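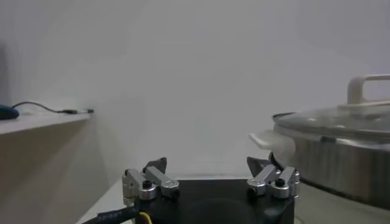 Fig. 1. Printed lettering on a cable sheath (lower left).

Section 3: Power and water in the shared kitchen

This section covers the worktop sockets, the Bradside water filter and the Akgül extractor fan. It applies to the ground-floor kitchen at Kuvcombe. The upstairs kitchen has its own fuse board and is covered in Section 4.

3.1 Switching on the worktop sockets

The sockets are on a separate circuit from the fridge and the lights. They are left off when the building is closed.

1. Check that every appliance switch on the worktop is off.
2. Open the grey cupboard by the back door and find the switch marked WORKTOP.
3. Push the switch up until it clicks.
4. Plug in the first appliance and turn it on.
5. Wait a few seconds, then plug in the next.

If the switch drops back down, unplug everything and try again with one appliance at a time. The one that trips it should be labelled DO NOT USE and left on the shelf by the door.

Caution: The double socket nearest the sink is limited to 800 watts. Do not use it for kettles, toasters or heaters. The rating is printed on the base of most appliances.

Caution: Keep flexes away from the hob and out of the sink. Do not run an extension lead across the doorway. 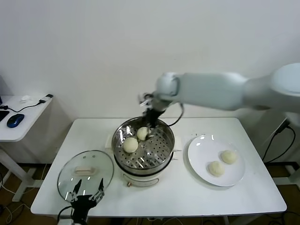

3.2 Fitting a new filter cartridge

The filter sits under the sink, on the left-hand wall. Spare cartridges are kept in the drawer below the microwave. You will need a bowl and a dry cloth.

1. Turn the blue lever a quarter turn so that it lies across the pipe.
2. Open the drinking tap and let it run until it stops.
3. Put the bowl under the filter housing.
4. Unscrew the housing by hand, turning it to the left. Some water will come out.
5. Lift out the old cartridge and put it in the general waste.
6. Wipe the inside of the housing. Check that the rubber ring is lying flat in its groove.
7. Push in the new cartridge with the arrow pointing up.
8. Screw the housing back on, hand tight only.
9. Open the blue lever slowly and look for drips.
10. Run the drinking tap for 3 minutes before filling a kettle.

Note: The water may look cloudy at first. This is air and will clear if the glass is left to stand.

Write the month on the sticker on the cupboard door. Cartridges are changed every 3 months, or sooner if the flow at the tap becomes slow. 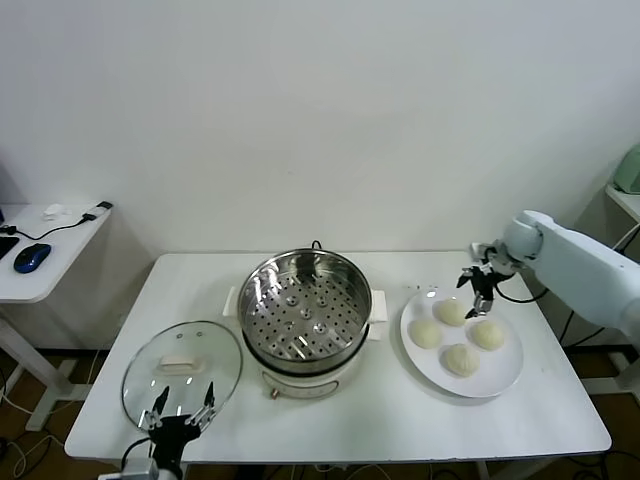 Promthorpe, February

Change to this guide. The extractor fan has been replaced and the old pull cord is no longer connected. Please throw away earlier copies of 3.3.

3.3 Using the extractor fan

1. Press the round button once for low speed.
2. Press it again for high speed.
3. Hold it down to turn the fan off.

The fan carries on for 2 minutes after it is turned off. Use high speed when anything is being fried, boiled or steamed, and keep the hall door shut so that the smoke alarm in the hall is not set off.

The filter behind the grille can be washed in warm water with washing-up liquid. Leave it to dry fully before putting it back.
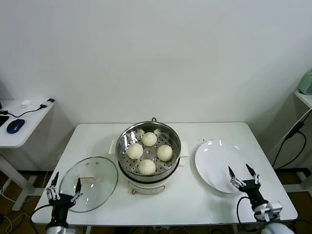
Fig. 4. Steamer pot with buns on the tray, glass lid to the left.

3.4 Before you leave

Turn off the hob at the wall, empty the kettle and push the WORKTOP switch down. Leave the fridge switch on. Report any leak or damaged plug in the book by the door.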